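3.2 Handles and how people expect to lift a box

What surprised us most in the Plivcombe interviews was how much people had to say about handles! We had planned to spend most of each session on lids and labels, and we gave handles only 2 lines in the question guide. By the end of March, though, they had turned into the liveliest part of the study. Of the 200 people who filled in our storage diary, 129 wrote at least one comment on how a box is picked up, pulled out or carried, and many of those comments ran on to the back of the page.

Diary keepers talked about handles in terms of where they would keep the box. A handle that stands out from the face was linked with shelves and with pulling something toward you (one person in Brultetville called it "a drawer that got away"). A recessed grip was linked with carrying and with stacking things close together. Both kinds turn up on the work surface in Figure 2, and we find the contrast a lovely one.

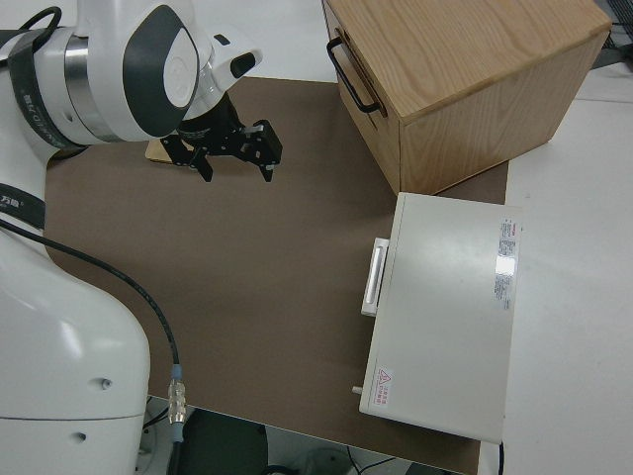 Figure 2. Oak box with a black metal U-shaped handle (upper right) and white case with a recessed grip (right center).

The wooden box has its handle on one face, and the grain shows on the top as well as the sides. People who liked boxes of this type tended to mention the wood first and the handle second, and they were happy to leave such a box out in a living room. The white case has a flat lid and a red and white label along one edge of it. Cases of this type were described as things for a closet or a car trunk, and here the label mattered a great deal. Several diary keepers told us they turn every case so the label faces out, even when this leaves the handle at the back.

That last habit delighted us, and it fits well with Talukder's idea of "reading before reaching." It also raises a question we did not ask in the first round: when the label and the handle are on different sides, which one wins? Hayat and Vlachopoulos coded the comments again with this in mind, working separately and then comparing notes. The Dukgate diaries, which come mostly from smaller apartments, are treated in Section 3.3.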